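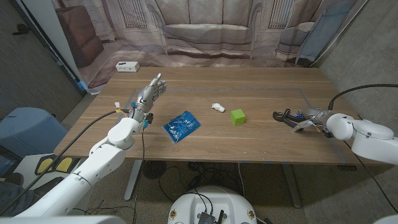 Table with the blue bag, the green cube and the white crumpled piece out. Living room print up behind.

11/02/2018

Table and backdrop, continued from the last entry.

Started on the tabletop. The walnut finish has been collecting a dull patch near the front where everyone leans, so I wiped the whole top with a barely damp cloth and then a dry one. No spray cleaner. Consuelo used some in April and the tape lifted along one side within the week. Please keep the bottle in the other room.

The tape outline is still the grey one. It is faint against the wood grain and I had to crouch to find the front edge of it under the room lights. I would like something a shade darker but not so dark that it jumps out. Marisol has a part roll of the charcoal from the Hurkus job and says we can have it if we replace it. Before pulling anything up, measure from the back left corner of the table and write the numbers on the wall sheet. Last time we went from memory and ended up with a box that was out of square, and we spent an afternoon wondering why the photos didn't line up with the older ones.

Numbers for the wall sheet, in case the sheet goes missing again: side of the outline 59 cm, setback from the back edge of the table 17 cm. Measured to the outside of the tape.

Objects. The blue bag is the awkward one. It is thin and crinkled, the light goes partly through it, and the white printing on it catches the overhead tube. Every time it is picked up and put down it holds a different set of folds. I tried smoothing it by hand against the edge of the bench and it sprang back up at the corners. Flattening it under a book overnight helps for the first few goes and then it is back to how it was. I have stopped trying to get it the same each time. Elvia's suggestion is to keep a small stack of the same bags, use each one for a day, and throw it out when the creases get bad. There are 25 left in the Esow box, so that should carry us for a while.

The green cube gives no trouble. Colour is good against the brown and it sits where you put it. It does pick up dust, so give it a rub before starting.

The small white thing needs a lid on its tub. It went missing twice last week and was under the bench both times. Also it shows every bit of grime. Wash hands first.

The little white box at the back left corner stays where it is for now. I would rather it lived below the table, but that means re-running the leads and I don't want to do that on the same day as the tape. Put down as a separate job.

Backdrop. Rehung it this morning after it had slipped on one side. Two of us needed for this, one on the ladder and one standing back by the door calling up or down. Ezequiel called, I climbed. The creases from when it was folded for the move are still in it. They are faint, but with the light coming from the side they run straight across the sofa and you notice them more on the pale areas than on the trees. Leaving it hanging has done more than anything else we tried. It was much worse when it came out of the packet. From now on it gets rolled on the 70 mm tube and never folded.

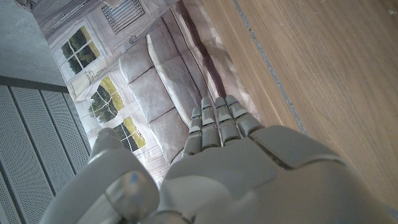
Hiyori thinks the sofa is the wrong picture to have back there in the first place. Her note, left on my bench: "Too much plain grey in one spot. The window side has more going on and I'd sooner have that in the middle. Could we slide the whole thing across before you go fixing the creases?"

I can see the point. The cushions take up a lot of the print and the windows, with the trees and the field, are well over to the left. Sliding it across means moving both hooks, and I'd have to check there is enough print left over on the sofa side to cover the wall. Will hold a tape measure up to it before answering. If it doesn't reach, the other choice is the kitchen print from Drotska, still in its tube behind the cupboard, which has less grey but a very shiny finish.

To do:

Charcoal tape, get from Marisol, order a replacement roll
Tub with a lid for the white piece
Measure the print for Hiyori
Leads at the back left corner, separate day
Put the spare bags on the lower shelf, out of the sun
Second ladder foot is loose, Ezequiel has the rubber for it

Left the print hanging overnight with the blinds down.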